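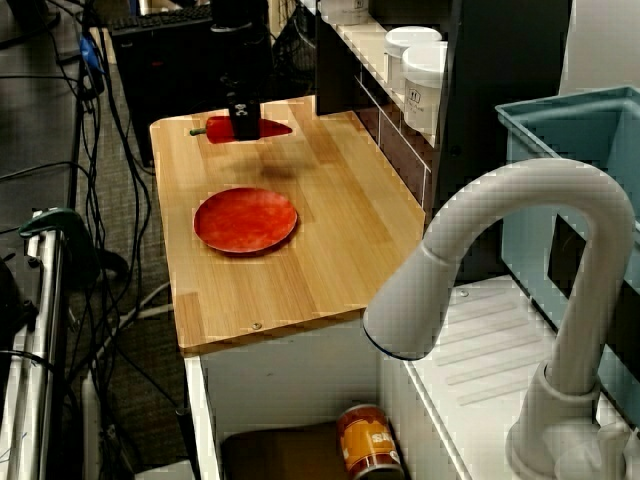

4. Setting up the pepper-to-plate task

This section is for club members who have finished the arm calibration in section 3. The kitchen task is the first one in the Medollow student challenge, and the other tasks use the same start position, so please do it carefully.

Before you begin

You need the toy chili pepper, the red plate, and the station laptop with the Barroso control program open. One student drives the arm. A second student stays at the stop button during the whole session.

4.1 Place the objects

1. Move the arm to the park position and wait until the program shows "Parked".
2. Put the pepper flat on the wooden countertop, near the far end. It should lie sideways, with the stem on the left and the pointed tip on the right.
3. Put the plate closer to the front edge. Leave free wood on all sides of it.
4. Check that the distance from the middle of the pepper to the center of the plate is 46 cm. If it is different, move the plate and leave the pepper where it is.

Note: The faucet spout reaches toward the front corner of the countertop. Do not put the plate under it.

4.2 Teach the grasp

5. Select the task "Pepper" and press Start. The arm goes to the point above the countertop.
6. Lower the gripper slowly, until it is over the middle of the pepper. Do not take the pepper by the stem or by the tip, it turns in the fingers and falls.
7. Set the grip force to 26 and close the gripper. With a higher value the toy gets marks.
8. Lift, move above the plate, lower, and open the gripper.
9. Save the attempt with your team name. Team Jodcombe and team Flonetti share one folder, so write the full name and not only the first letter.

Caution: Many cables lie on the carpet on the left side of the station. Walk around them. Do not pull a cable to make more space - ask the session leader first.

Caution: Keep your hands away from the countertop when the arm has power, also when it does not move.

4.3 If the attempt fails

- The gripper closes beside the pepper: repeat steps 2 to 4, then try again.
- The arm stops and the program shows code 58: the speed limit was passed. Set the speed to 1500 or lower and press Reset.
- The pepper lands on the edge of the plate: the attempt counts only if it stays there after the gripper opens.

Continue with section 5 when your team has saved three good attempts in a row.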